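Objet : Re: [tables-et-nappes] Taches de curry sur le coton, et la question du séchage
De : Elsa Heiskanen
Date : 2022-11-27

Bonsoir à toutes et à tous,

Je reprends le fil avec du retard, j'avais 19 messages non lus et une grippe ! Hipólito écrivait :

> Pour le curcuma, j'ai tout essayé, savon de Marseille, citron, bicarbonate.
> Il reste toujours un halo jaune. Est-ce que quelqu'un a déjà
> sauvé une serviette après deux lavages ratés ?

Oui, moi ! Enfin, à moitié. Le savon de Marseille fait virer le curcuma au rouge (grosse frayeur la première fois), mais la couleur repasse au jaune après rinçage. Ensuite je laisse tremper une nuit dans du percarbonate, eau à 40, et je mets le linge dehors, en plein jour. C'est la lumière qui finit le travail, même en mars avec un ciel tout gris. Attention quand même aux couleurs tendres, genre ce vert clair :

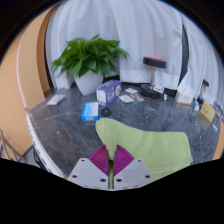 Paavo me répond en privé que le percarbonate lui a mangé un torchon vert d'eau en deux trempages, et qu'il ne jure plus que par le fiel de bœuf. Bon, Paavo, tu avais mis combien de cuillères ? Une seule suffit pour une bassine, et jamais sur la laine ni la soie, on est d'accord.

Autre chose, le pliage. J'ai hérité de ma tante une armoire pleine de nappes, toutes pliées en quatre depuis des années, et les plis ont jauni. Maintenant je roule les grandes sur un tube en carton et je laisse les petites pièces presque en vrac, tant pis pour l'allure (ma mère en ferait une syncope). Un tissu vert clair un peu chiffonné, ça ne me dérange plus du tout :
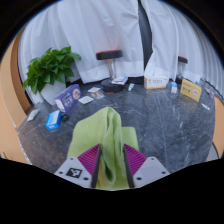 Eun-seong trouve au contraire que le vrac fatigue les ourlets, et qu'il vaut mieux replier tous les six mois en décalant le pli de la largeur d'une main. Je veux bien essayer, mais il faudra me le rappeler !

Dernier point : quelqu'un a-t-il encore l'adresse de la mercerie Stirwood ? Il me manque du biais écru pour finir une bordure, et le numéro que j'avais ne répond plus.

Bises,
Elsa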